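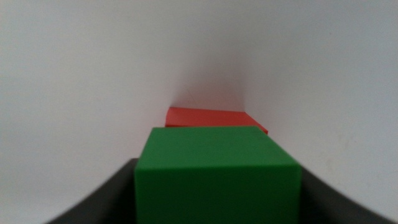
How many practice demonstrations should each student record for a block sorting project?

Žofie Polák
I help run the after-school robotics club at Brerel and we're doing cube sorting with two small arms this term. Each kid drives the arm by hand, records the moves, and then we train on the recordings. How many should each one do before we train the first time?

Szymon Rutkowska
Start with 30 good ones per student for a single cube going to a single spot, then train and look at what goes wrong. If the arm gets close but keeps missing the grab, add more recordings of the grab. If it wanders off toward the wrong cube, add more with the cubes in different places. Don't go for a giant pile up front, the first batch always has problems you only notice after training.

Žofie Polák
Thank you!! That's way less than I was afraid of. A bit more info now that I've had time to sit down: we have 22 kids, mostly seventh and eighth graders, and they work in small teams. We've got 4 weeks until our demo night in December, and the club only gets the room from 3:30 to 5. The kids want to enter the Drokby sorting round in the spring too, but I'm trying not to think about that yet.

What's bugging me is the recordings themselves. One team's are super smooth and another team's look like the arm had too much coffee, and they all want their own to count. Do I throw out the shaky ones? I hate telling a twelve-year-old that their stuff is going in the trash. Also is there any trick for the grab? They keep bumping the cube before the fingers are around it and then it scoots away and everybody yells.

Szymon Rutkowska
OK longer answer then, I do this with a high school group so your mileage may vary with younger kids.

On shaky recordings: keep them if the cube ends up where it should and the path makes sense. A little wobble is fine. What hurts is hesitation, where the kid stops in midair for five seconds to ask a friend which cube it is. The arm learns the stopping too! We had one that would go halfway, hang there like it was waiting for the bus, and then go on. Now we have a rule that you say your plan out loud first, then hit record. "Green one, back right, into the corner." It sounds silly and they do it in funny voices, but the pauses went way down.

For the ones that really are bad (dropped cube, wrong cube, sleeve across the table), let the kid who recorded it press delete. Mine took that much better than having me do it. Some of them got stricter than I ever was.

On the grab: come in from above, slow down early, and have the fingers wide open and turned to match the sides of the cube before you go down. Most of our bumps came from closing while the arm was still moving. Count one-two at the bottom, then squeeze. Yes I know I just complained about pausing, but a short one in the same place every time is OK.

And if you have a camera on the wrist, make the kids look through it before they record anything! Drive down over a cube, let go of everything, look at the screen. If they can't tell from that view whether both fingers are past the sides, the trained arm is going to have a tough time as well. We ended up retilting ours twice in one afternoon, which meant redoing 43 recordings, so please do that part first and tighten the screws.

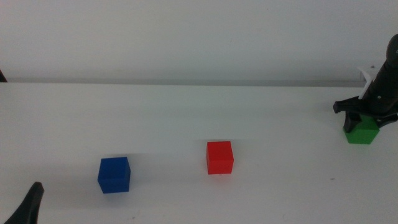
Photo: S. Rutkowska, shared with permission of the club

This kind of spread is what I'd aim for with three colors. The blue cube is up front, red's in the middle and green is farther back under the gripper, with plenty of bare table in between. Beginners tend to put all three in a tidy row in the same three spots, and then you get an arm that knows spots and doesn't know colors. After each recording, somebody on the team who isn't driving moves the cubes. We make it that person's whole job. They love it, they get very sneaky about it.

Once the spread-out ones work, start putting cubes closer together, and up against each other last. A neighbor touching the one you want is a lot harder, the finger has nowhere to go. I'd save that for after your demo night, myself.

With two arms, I would not have them both working the table in week one. Pick one to move, let the other sit parked well out of the way, and park it in the same place every time. It shows up in the side view, so if it's somewhere new each day that's one more thing changing on you.

For your 4 weeks I'd go something like: first week driving only, no recording, just let them play. Second week record one color and train. Third week, fix whatever went wrong and bring in the other colors. Last week you don't touch anything except to practice the demo, and I mean it about not touching. Somebody always wants to move the lamp.

Charvát Shop Teacher
we use the Limero kit here. ours got better when we put down a plain white top, the old bench had paint all over it and the arm kept going for a red blob. also label the recordings with the team name or you will never sort it out. didn't have to do that many, maybe it depends on the kids

Žofie Polák
Szymon this is gold, thank you. We tried the say-it-out-loud thing today and one team is now doing it as sports announcers. Moving the cubes after each turn is going on the whiteboard for next time, because ours are guilty of the tidy row, all of them.

We did look through the wrist view and the cube pretty much fills the bottom when you're down on it, with a finger on each side, so I think our tilt is OK? The kids could tell right away when one finger was on top of the cube and not beside it, so I'm calling that good enough.

And thanks for the tip on the table! Ours is already plain. We did have a granola bar situation, so there's a no-food rule now and I bought a pack of wipes.

One more thing if anyone's still reading: do you let each team train on only their own recordings, or do you throw everybody's in together?

Szymon Rutkowska
Both, if you've got the computer time. Own recordings first so they can see what they taught it, then everybody's together for the demo. Keep the tilt and the parking spot the same for all the teams or the mixed one will be a mess. And a finger on each side is what you want to see, so go ahead and tighten those screws.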